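Subject: Re: [jewelry-makers] Small gift boxes for earrings – drawer or lift-off lid?

The message you're replying to said:

> We sell drop earrings at two markets a year and have always used the
> plain boxes with a lift-off lid and a square of cotton. The earrings
> slide around and the posts get tangled with the drops. Has anyone
> tried the little drawer boxes? Do they hold a pair in place any
> better, and do the colors match from one order to the next?

We switched to drawer boxes in October. I ordered 362 of them from Gostura, in cream and mint green. They are small and square, and they have Best Wishes in script on the top. I keep three out when I'm deciding what goes in which color.

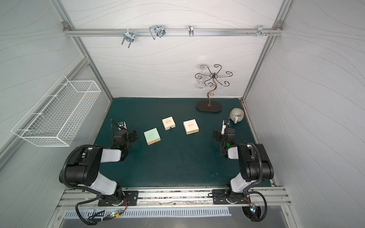
On the color question, the cream has been the same in both orders. The mint came a shade paler the second time, but you would have to hold an old one next to a new one to notice. Jollholm sells a similar box and I found their lids a bit thin.

Holding a pair in place depends on the insert more than the box. Ours are black velvet. White flowers and pearls show up well on it, and so does every bit of lint, so keep a roll of tape handy. I lay long pairs on the diagonal, since they don't fit straight across.

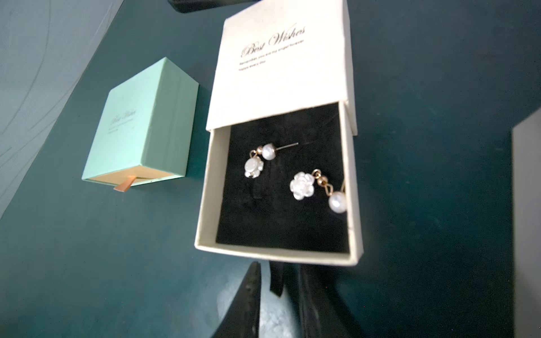

If you want them to stay put in the mail, cut two short slits in the velvet and push the posts through. I don't bother with this for market sales – people want to pick the earrings up anyway, and the slits look worn after a while.

Two other points. Check the wording before you order. Under Best Wishes ours have smaller lines, one of them about being an angel forever, and a customer buying for her boss asked for a plain box. I now keep a few plain ones from Wanyama for that. Also check the pull tab. It is only a bit of ribbon, and on a few of ours the glue had let go.

I haven't tried the Graltunberg boxes. If anyone here has, I'd like to know how deep the tray is, as some of my drops have a thick charm and the sleeve rubs on it.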